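**Call for entrants and crew: Hovley Backcountry Film Weekend**

Entries are open for the short film competition held at Hovley as part of the summer weekend. We are also filling a small number of unpaid crew places. Both use the same form, and both close on 2nd August.

## What we want from film teams

Teams of up to four people shoot and edit one film on the trails and forest roads above Barnport. The running time limit is 285 seconds, including titles and credits. Films over the limit are screened but not judged.

- Footage must be shot inside the marked area, which takes in the old mine road, the lower lake and the Stunenska ridge as far as the second gate.
- Any means of travel permitted on the trail in question may be used: on foot, bicycle, quad bike or horse. Motor vehicles are not allowed beyond the second gate.
- The highest point in the area is 2,385 metres. Snow can lie on the north side until late in the season, and teams going above the tree line must carry a map, a radio and spare clothing for each person.
- Music must be your own or cleared for public showing. Send the written permission with the finished film.
- Drones need a separate permit from the land office. Apply early; permits requested in March last year were still being issued in June.

There are 17 team places. If more teams apply, places are drawn by lot, with one place kept for a team in which every member is under eighteen. A parent or guardian must sign for each member of that team.

## Crew places

We need people for the following work. Training is given on the first morning and meals are provided on all working days.

1. **Gate and trail marshals.** Check team numbers at both gates, log times out and in, and report by radio on the hour. Shifts last four hours. You need to be at ease outdoors in poor weather and able to walk 2 km uphill with a pack.

2. **Projection and sound.** Set up the screen, test each file on arrival and run the evening showing. Experience with a mixing desk is required. The hall has its own speakers; the projector is hired from Sjögren and must be signed for.

3. **Kit desk.** Issue and take back batteries, memory cards, mounts and radios, and record the condition of each item. Most of the work is done standing. Neat handwriting helps, as the log is kept on paper. 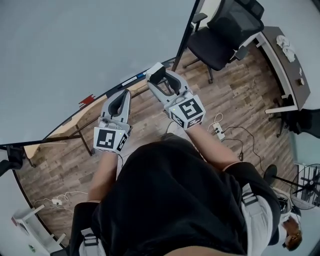 4. **Camp and parking.** Direct vehicles on the lower field, keep the fire lane clear and close the field at 10 pm. High-visibility vests are supplied. Bring your own boots and torch.

## How to apply

Fill in the form at the Hovley community hall or request a copy by post. State whether you are applying as a team or as crew, and in the second case give a first and second choice of work. Team applications should list all members and the vehicles to be used, with proof of insurance for anything motorised.

Applicants for projection and sound should add a short note of equipment they have used before. No note is needed for the other posts.

Incomplete forms are returned once for correction – after that the place is offered to the next applicant. Results are posted on the hall door and sent by letter.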